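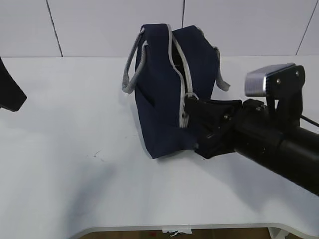
Gripper on the zipper line of the navy bag, bench 2.

Student Projects: The Lunch Bag Task
Bevgate Robotics Club newsletter, 2022-07-26

The summer project group has spent the past few weeks on one household job: open a zippered bag, put fruit in it, and leave the bag in a state where a person could close it. The group chose the job from a list drawn up in spring. It beat towel folding and cup stacking by a clear margin in the vote, mostly on the grounds that everyone owned a bag and the club already had the arms.

The setup is two black arms at a white table, each with a two-finger gripper. A fixed camera covers the table and a small one rides at the gripper. All runs are teleoperated for now. An operator drives, a second student keeps the log, and the arm positions are saved along with the video. The logged runs will be used to train a control policy in August. Members who want to take part in the training stage should have finished the Python exercises by then.

Progress to date: 231 logged runs, of which the group has kept those where the operator completed the stage without touching the bag by hand. A run is one stage only. Stages are zipper, opening, loading and release. Splitting the job this way was a decision from the second meeting, after full-length runs proved too tiring to drive and too slow to review. The split also means that a poor loading run no longer spoils a good zipper run.

Zipper stage

The zipper takes the most practice. Cloth moves when it is pulled, so the slider and the fabric tend to travel together unless the bag is braced. Operators were first told to grip the pull and draw along the track in one motion. The current instruction is to draw a short length, stop, let the fabric settle, and draw again. This adds time to each run but gives far fewer slips.

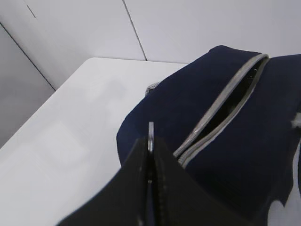

View at the gripper, with the zipper open along part of its length.

The gripper view is the one most operators watch at this stage. The gray zipper tape shows up well against navy cloth, and the opening reads as a dark gap between the two edges. From the fixed camera the fingers can hide the part of the track that matters. Two students tried driving on the fixed view alone for a full session and went back to using both.

Three notes from the zipper logs:

Approach along the line of the track. Coming in across it pushes the tape sideways and the fingers close on cloth.

Close slowly. The gripper command rate was lowered in the second week and should stay where it is. Please do not change it in the shared config file. Make a copy under your own name.

Check the handles before starting. A webbing handle lying across the track will be picked up with it.

Loading stage

Loading uses real fruit, bought each week from the market in Wakanthorpe. Plastic fruit was used for the first 20 runs and then dropped. It was lighter than the real thing and slid in the fingers, and the habits learned on it had to be unlearned. Real fruit bruises, which is a useful measure in itself. A student on the grip force side project is grading the marks on a four-point scale and will present the results at the next open evening.

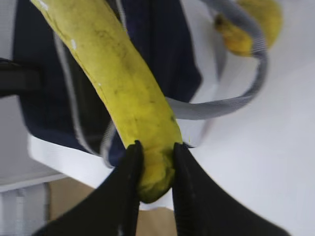 Banana held at one end, with the navy bag behind it.

Bananas are the harder case. Held at the end, a banana acts as a lever and swings whenever the arm stops short. Held at the middle, it is steady but presents its full length to the bag opening and catches on the edge. The group is logging both grips and has not settled on one. The Alarcón method, named after the team room where it was worked out, is an end grip with a pause above the opening before lowering. It works well for operators who are patient with the pause. The handles are a problem here as well: they stand up in loops, and a long fruit can push one in front of the opening.

Round fruit is simpler to aim and harder to hold. The fingers are flat, so the area of contact is small, and anything gripped too high tends to roll out as the fingers close. Operators are asked to grip at or below the widest part where they can reach it, and to log the run as "high grip" where they can't. High grips are kept in the data set. They make up a good share of the recoveries, and the policy will need to see some. 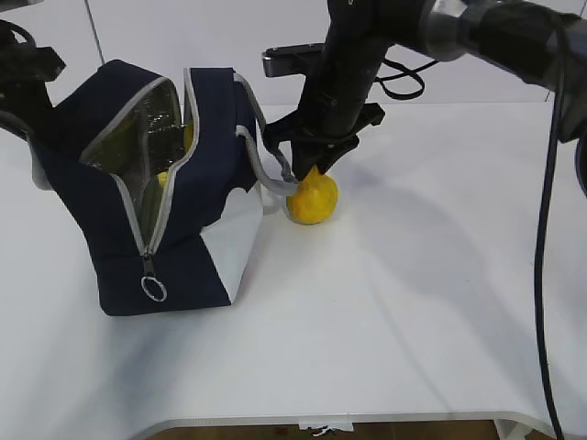
Release is the shortest stage and has had the least attention. The rule is to lower the fruit inside the bag before opening the fingers. Dropping from above the rim counts as a failed run even if the fruit lands inside. Fingers should open only as far as needed – a wide release pushes against the lining and can shift the whole bag.

Data and storage

The raw files come to 1,736 clips across all cameras and stages. They are held on the Favero drive in the workshop, with a second copy on the club server. File names follow the pattern on the sheet by the door: stage, operator number, run number. Several clips from the first week have the operator number missing. If you drove in that week, please look through the unsorted folder and claim yours.

The target for August is 100 more kept runs, weighted toward the zipper and opening stages. Loading is well covered apart from bananas.

Sessions

The workshop is open to the project group in the afternoons through the end of August. New operators need one supervised session before logging. Supervised runs go in the practice folder and are left out of the totals. Bring closed shoes, tie back long hair, and keep both hands outside the taped line while either arm is powered.

The group could also use a second bag, ideally one with a stiffer body and a zipper that contrasts with the cloth. Leave it in the project bin with a note on it.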